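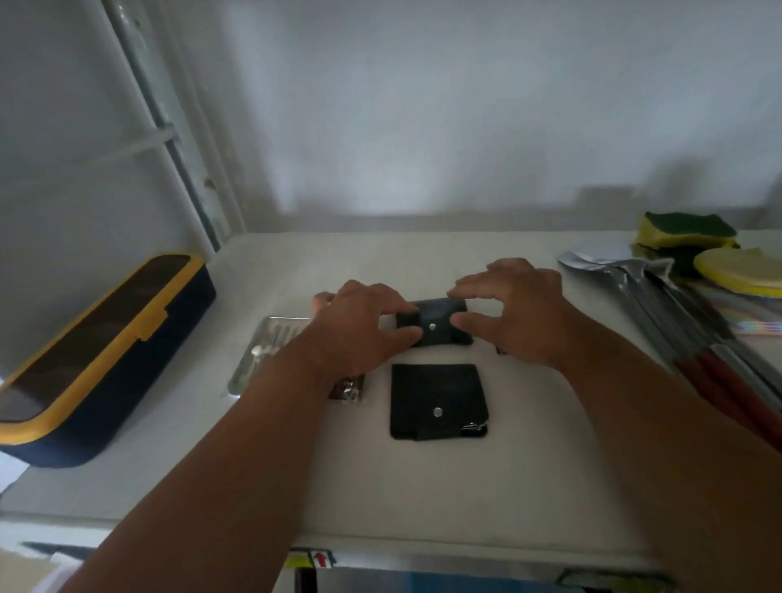 Should a robot that closes pouches be allowed to decide for itself that a pouch is closed? I'd let it have an opinion, but I'd want a second check from something that doesn't share its reasons for being wrong.

I've been chewing on this since the trouble we had at Lurkside, and since people keep asking me about it at lunch I may as well write it all down. We pack small metal tools into leather snap pouches. It's fiddly work. You slide the tool in, tuck it all the way down, fold the flap over, line up the two halves of the snap and press. A new person picks it up in a morning and then spends a month getting fast at it (I was slow for a lot longer than that, ask anyone).

Then we got the Pruitt. Two arms, soft fingertips, and really a lovely thing to watch on a good day. I want to be clear that I like it! I was on the side of getting one. My thumbs were on the side of getting one too, because pressing snaps all day is murder on them.

What went wrong was so small that it took us ages to see. The Pruitt knows it has closed a snap by feel. It pushes down, the push gets harder and harder, then there's a sudden little give when the snap seats. Push, give, done, next pouch. Now picture a tool that hasn't gone down all the way, so the end is sitting up under the flap near the corner. The fingers press, the push gets harder, and then the tool slides sideways under the leather. Sudden little give. As far as the robot was concerned that was a snap, and it wrote down a success and moved along.

So we had pouches coming off the table with a sharp end sticking out of the corner, every one of them logged as good. Some of the snaps had even caught, just barely, which made them look fine from across the room. Vasanthi Thomas found the problem the hard way. She reached into a full bin and got a point in the heel of her hand, and needed 2 stitches. The log for that bin said 2,000 closed and none failed.

None failed. I still get cross about that line. I've packed pouches by hand for years and I have never had a perfect bin, and neither has anybody I've worked with. The leather's different from one piece to the next – thick here, floppy there, sometimes with a flap that wants to curl back at you. A perfect score on work like that should have made somebody get up and go look. I include myself. I walked past that screen every day and felt pleased.

The incident report is dated 5/31/21 and it calls the cause "operator reached into bin without inspection." I think that's a rotten way to put it. Vasanthi reached into a bin of finished goods that a machine had told her were finished. If a person had packed that bin and ticked every box without looking, we'd have put that person's name in the report. The machine gets to be weather, apparently, and the one bleeding gets to be the cause.

The people from Lestmont, who put the cell in for us, were decent about it. They came out, watched a few runs and found the false give right away once they knew to look for it. Their fix was to tighten up the threshold, so it takes a sharper give to count as a snap. Okay, good. But that leaves the same single sense grading its own work, with a stricter teacher. It also started rejecting soft flaps that were perfectly well closed, and you can guess what happened next: people got sick of the beeping and started clearing the rejects without looking at them. I did it myself a few times. That's how the next injury gets made.

Ruth Rowbotham, who ran the packing room before I did and has forgotten more about snaps than I'll ever know, had a much plainer idea. Tug the flap. After you press, pull up on the edge a little, and run a finger along the corners. It's what all of us do by hand without thinking about it. The robot has two arms and perfectly good fingers, so it can do it too. It costs 2 seconds a pouch, and the tug doesn't care what the press felt like. If the flap lifts, the pouch goes in the other bin.

Those seconds were the whole argument, of course. The office at Grikstead said it made the cell too slow to pay for itself. Well, then it was too slow to pay for itself before, too, and Vasanthi's hand was covering the difference. I said so in the meeting, a little louder than I meant to.

We got the tug in October, after a lot of back and forth. The reject bin has pouches in it now, real ones, with tools riding up and flaps caught crooked, and I find that a comfort. I still wear gloves when I empty the good bin, and so does Vasanthi. The report still says what it says. I've asked for it to be changed and I plan on asking again.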